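Two Arms on a Rail: Tips From a Build I Still Have Doubts About

Filed under: Workshop, Small Automation
Updated April 8, 2019

I get mail every time I write that home automation is mostly a way to turn a two-minute chore into a two-month one. I stand by it. But the shared shop on Closside let me help with a two-arm bench build last August, and some of what I picked up there is useful even if you never intend to let a motor near your flowers. Take the tips, leave the dream.

Start with the rail, not the arms. Everyone wants to bolt the arms down first and admire them. Get a length of slotted aluminum long enough that both shoulders sit on the same piece. Two arms on two separate boards will drift apart the first time somebody leans on the bench, and then every position you saved is junk. Snug the bolts, check with a square, tighten, check again.

Skip the laser alignment kit. The Dreltau guide tells you to buy one. A framing square and a strip of masking tape did the same job for us.

Walls are worth the trouble. I argued against them and lost. With an enclosed booth the background stays the same from one day to the next, which the cameras seem to like, and dropped parts stay where you can reach them. Plain panels would have been fine. You don't need stripes and arrows, though I'm told they cost nothing extra.

Run your cables along the top of the arm and leave slack at the wrist. Then move the arm by hand to every corner of its reach with the power off. If a cable goes tight anywhere, it will pull out there later, probably with people watching. Clips every few inches on the long links. Zip ties are fine, but cut the tails flush or they will find your knuckles.

Practice with artificial flowers. I laughed at this until I priced real ones. Fake stems take a squeeze that would crush a tulip, and you can use the same bunch all month. 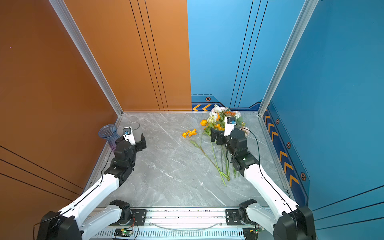
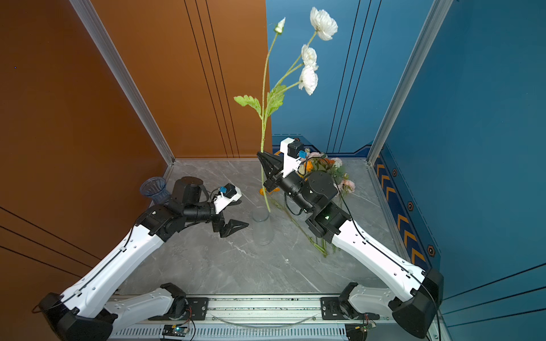

Flower practice on the Closside rail: the fluted vase with the bouquet on the floor in the first, a tall white-bloomed stem at the clear vase in the second.

A few more on grippers and vases, where most of the swearing happens.

Grip a stem lower than you think. Grab it near the blooms and the bottom end swings about like a fishing rod. Too low, though, and the fingers hit the rim. We marked a height on the stem with a pencil and stuck to it.

Clear glass is a nuisance. Wrist cameras don't see it well, at least not the cheap ones. If your vase keeps getting bumped, try one with some color in it before you start rewriting software. I won't promise it helps. It's still the cheaper experiment.

Spread the bunch out before you start. Artificial stems have little leaves and barbs that hook together, and an arm that goes for one will happily drag the lot. I have yet to see a setting that fixes this as well as ten fingers do.

Log your tries, all of them. The Lirkelitz kit came with a leaflet full of success rates and no mention of how many attempts were behind them. Keep a notebook by the bench and write down the flops too. It takes 3 seconds with a tally mark.

Set the speed low and leave it there. The only thing you gain by going faster is broken glass.

Know where the power switch is. Put it on the front of the bench, at hip height, and make everyone who uses the thing slap it once before their first run. A switch behind the booth is decoration.

As for whether any of this beats putting flowers in a vase yourself - no. Ask me again when it can change the water.

Next: the Bustamante bench vise, and why I sent mine back.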